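Dorlow Handling Code

The Dorlow Handling Code is a set of good-practice rules for recording tabletop tasks with hand-held grippers, used to train robot arms. It was drafted at Flakurstead by Qistina Nair and is now in its second edition, which has 11 sections and 326 clauses.

Section 4 deals with markers. Each gripper must carry its marker cube fixed firmly to the mount, and the printed faces must be kept clean and uncovered by sleeves or hands.

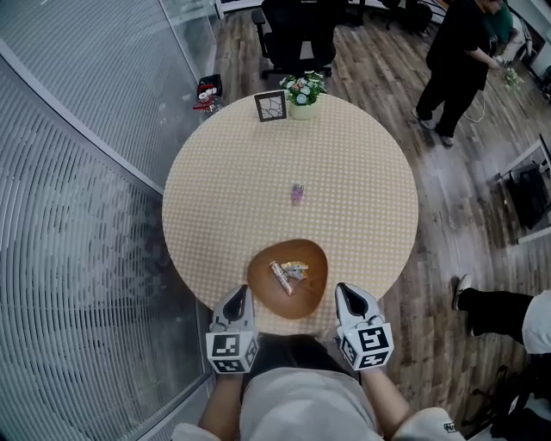
Section 5 covers the workspace. Everyday rooms and household objects are allowed — the code encourages them — but walkways must be kept clear of cables. Bystanders must be told before recording begins.

The Mangundap group adopted the code in October, leaving out 2 clauses on the storage of recordings. A shorter version, known as Stondus, is used for training new operators.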